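Bestov Street Laundry Co-op
Minutes of the December members' meeting

I took the notes again, so if I've got your words wrong, come find me at the folding counter and I'll fix them. We got going at 7:10 p.m. after the usual hunt for chairs. Gilberto Urrego ran the meeting. The November minutes were approved with one change: Bence Kovács was down as "absent" and he was in fact sitting right next to me. Sorry, Bence!

Money
We took in $1,570 in November and spent $842 of it, mostly on water and the new door lock. Gilberto wants to keep $1,000 in the repair fund at all times. We talked that one over for a good while (I lost track of who said what, there was some crosstalk about quarters) and in the end everyone agreed to it.

Machines
Dryer 6 is still squeaking. Bence had the back off it and thinks it's the drum belt, but he'd like somebody from Vulum to look at it before we buy parts. The Vulum people can come in the morning only, so we need a member here to let them in. I said I'd do it. Please don't tape any more notes to the dryer, we all know about the squeak!

The big front loader is fine now. The new hose from Guzmán fit the first time, and Bence got a round of applause for that.

Soap
We're trying Flultar powder through the winter. Half the room loves it and the other half says it smells like a dentist's office. I'm in the loving half, for the record. We'll vote on it in the spring, and until then the old liquid stays on the shelf by the sink for anyone who prefers it.

Towels and cleaning cloths
This took up more of the evening than I expected. We've been getting complaints about cloths that come out stiff and push water around the counter, and a few people wanted to throw out the lot and start over. Bence asked us to try changing the way we wash them first.

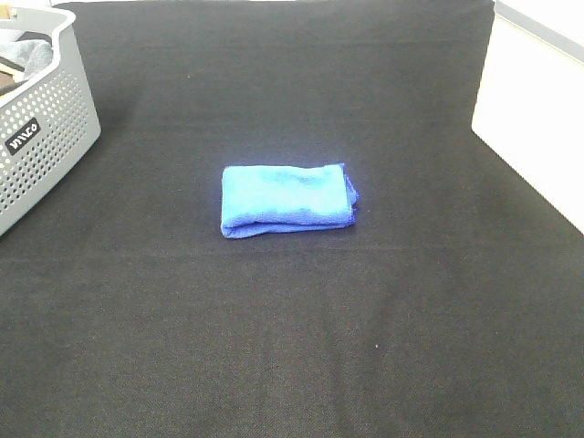 Can microfiber go in with the regular cotton towels?
Please wash it on its own, in warm water with a little soap. Cotton sheds lint and microfiber hangs on to it. Skip the fabric softener too, and dry on low.

Gilberto will put that on a card over the washers. I asked for big letters.

Hours
Some of the night-shift folks asked for a later closing time. We agreed to stay open until 11 p.m. as a trial through January. Last wash goes in at 10, and whoever has the key does the lint traps before locking up.

Other stuff
The lost sock basket is overflowing. Claim your socks before the next meeting or they become dust rags. Gilberto is still looking for his thermos (green, dented lid).

We wrapped up at 8:35. Next meeting is in January, same room, and Bence is bringing the coffee.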